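**Kitamness workshop shows gripper build – November update**

Out now from the Wurex group at Vistham: the home-build gripper project is up and running on the shared benches. Padded fingers, screwed brackets, parts list at 54 lines. Full build notes to folow.

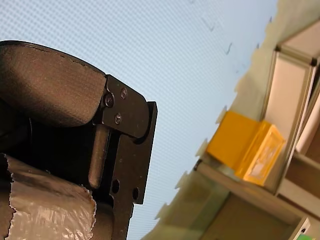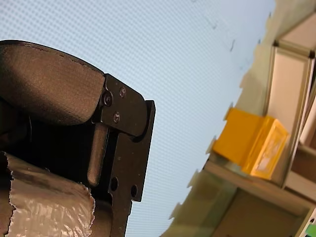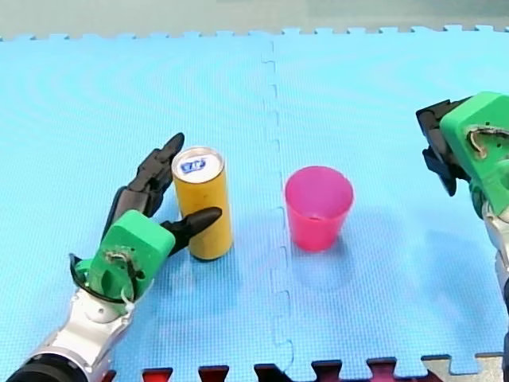
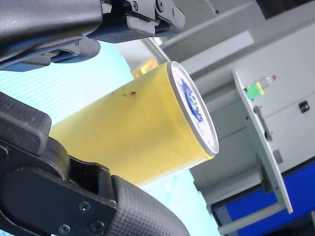 Baxter asked wether a first-timer could manage it at home, and said the wiring would put most people off before the metalwork did. Fair point – wiring guide is being rewritten, nine pages so far.

Open evening from 7pm, benches free to use. Kits up to £235. Drawings on request from the workshop desk.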